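Why Do Things Vanish in a Big Box?

Everybody has a box. It might be under your bed, or at the bottom of the wardrobe, or in that corner of the classroom where the lost jumpers go. It started out as a place for one sort of thing. Now it holds all sorts of things, and the one you want is at the bottom. It is always at the bottom.

There is a bit of science in this, so sit up.

A box with no lid is called an open bin. Grown-ups who run warehouses are very fond of them. You can see inside from above, you can reach in from above, and you can drop things in without opening anything, which suits people who are carrying too much already. The Poltavden warehouse has 1,822 open bins, and every one of them has a label. Your bedroom has one, and the label fell off in March.

Most bins are rectangles. Try pushing two round tubs together and you'll find a gap between them that is no use to anyone except spiders. Rectangles sit side by side with hardly any gap at all, so you can fit more of them on a shelf or a table.

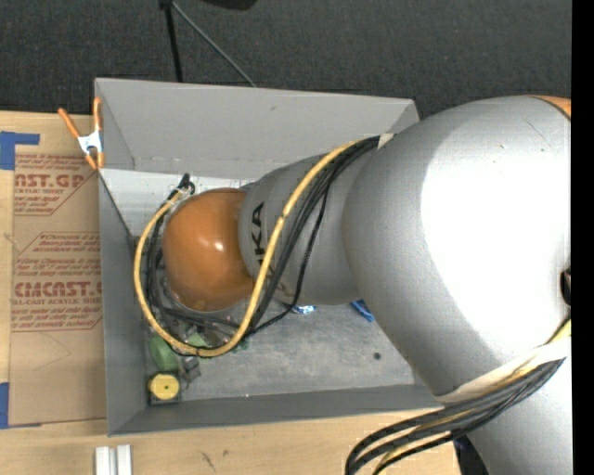

Photo: Silico picture library

A grey bin like this one, on a wooden tabletop, is at a good height for reaching into. Put the same bin on the floor and you have to bend down for everything, and after 40 bends you will sound like your grandad.

Now for the vanishing. Fill a jar with dried beans and marbles and give it a good shake. Small things slip down through the gaps between big things, and once they are down there the big things can't get back underneath. So the big ones end up on top. Scientists call this the Brazil nut effect, after the nuts that turn up at the top of a bag of mixed nuts. Every time you rummage, you are shaking the jar. Your teddy rises and your rubber sinks.

You can beat it, a bit:

Use a shallow bin for small things. If there is only room for one layer, there is nowhere to sink to.

Put tiny things in a little pot, then put the pot in the bin. The pot counts as a big thing now. Sneaky.

Don't fill it to the top. Leave room for your hand, and remember that your hand has an arm on the end of it.

Try it yourself. Hide a button in a bin of 27 toys and ask someone to find it while you count the seconds. Then spread the same toys out in one layer and hide the button again. When we tried it at Patis Primary, the first search took 38 seconds and the second was over before we'd properly started counting.

Then put all the toys away — yes, all of them — and give the button back to whoever's coat it came off.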